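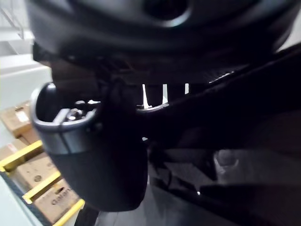

I gave the Lahlou method 52 days and I want my evenings back. The pitch is that if you write down every purchase, you stop wanting things. I wrote down every purchase. I still wanted things, and now I had a notebook full of them.

My friend Miłosz Urbańczyk swears he saved $300 by December. He also moved back in with his parents in December – a detail he leaves out when he recommends the book.

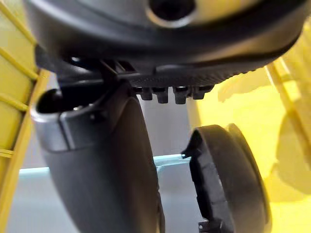
Black pegs, ridged strip.

Chapter 5 says coffee is where the money goes. Mine goes to rent. There are two pages on rent, and both of them tell you to negotiate. Has the author met a landlord? Mine wouldn't negotiate over a broken window.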